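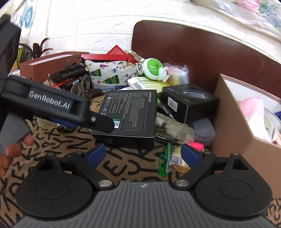
Primo Ferraro wrote back to last year's call to say that he had read all of it twice and still couldn't tell whether we wanted him to come and label boxes or confess to something. Fair enough. We have tried to be plainer this time.

3 min read

Remcombe is looking for people who own instruction manuals and, more to the point, people who have read one. We are putting together a study of how ordinary households deal with the printed matter that comes with things they buy: the folded sheet in nine languages, the warranty card, the quick start guide that is neither. We would like 100 participants. Last time we asked for 500 and got 20, three of whom were married to people on the staff.

What you would do

You keep a diary for the month. Each time a new product comes into the house, whether it's a toaster or a pack of batteries, you write down what paper came with it, who looked at it, and where it ended up. "Trash, immediately" is a perfectly good entry and we expect to see a lot of it. Please don't improve your habits on our account. One diarist last time began filing her leaflets by date of purchase in the first week, and her husband has asked us to make it stop.

There are also two interviews, one at the start and one at the end, by phone or at our office on the second floor of the Merketti building. The elevator works on most days. In the second interview we will ask you to set a kitchen timer using only its leaflet. You may swear. The transcriber is used to it.

Who we want

Adults who live with at least one other person, since half of what interests us is the argument. You should buy things now and then, and be able to write a sentence or two without it ruining your evening. We are short of people over 70, people who rent, and people who claim they never need instructions – the last group is very easy to find at parties and very hard to get to sign a form.

You can't take part if you write manuals for a living. We had one of those last time. He took it all personally.

What you get

$100, paid by check after the second interview. Parking is not covered. Coffee is, though you may come to feel the parking would have been the better deal. You can drop out at any point, and if you've done the first interview we'll still send you $20.

What happens to the diary

Names come off before anyone outside the project reads it. The Ogundipe archive will keep the anonymous copies, in boxes, where they may be consulted by scholars. We'd like to think there will be scholars.

How to apply

Send a short note to the Manuals Study, Remcombe, with your phone number, the best time to call, and the last thing you put together without looking. No résumé, please. Calls go out in December and diaries start in the new year, so if your family is the gift-giving kind, hang on to the paper.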